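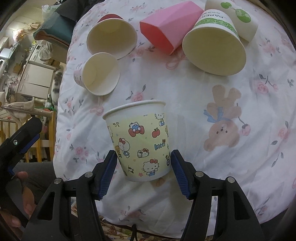
Sorting paper cups by size and wall type

Jakier
I have a mixed lot of printed paper cups, all singles, no sleeves of matching stock. Character prints mostly: Hello Kitty on pale yellow, a few small white ones, one red with a ribbed outer. I want them nested and boxed by October. Sort by rim diameter or by wall construction first?

3 likes

Papadakis
Rim diameter. Measure across the outside of the rolled lip, then check the base. Two cups with the same rim can have different tapers, and the steeper one will jam.

Votley
Disagree. Wall first. A ribbed cup has an outer layer and takes up more height in a stack. Put it inside a single-wall cup and you split the seam of the outer one. Keep ribbed cups in their own column even if that column is one cup.

Papadakis
Seams split when people push down. Drop the cup in and leave it.

Jakier
Tried both on a flat sheet over the bed. Laid most of them on their sides so the prints face up and the rims can be compared. The hexagonal pink-and-red one fits neither system. The white one with a green print and PAPERCUPS on it is single wall as far as I can tell by feel.

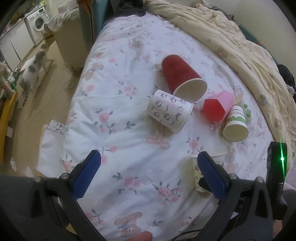
Bestis
Hexagonal cups do not nest with round ones at any size. The corners crease the round wall within a week. Box it separately with tissue inside, mouth down. Same goes for wooden spoons: flat, in an envelope, never inside the cup.

2 likes

Votley
Mouth down is wrong for anything with a rolled rim. The weight sits on the roll and flattens it.

Bestis
A paper cup has no weight to speak of. Mine have been stored mouth down for years and the rims are round.

Jakier
Going with wall first, then rim. Hexagonal one gets its own box. Will measure the small ones tonight.

1,221 views | 310 shares

Related threads
Removing price stickers from coated paper
Box depth for nested cups
Do printed cups fade behind glass?
Storing paper plates flat or on edge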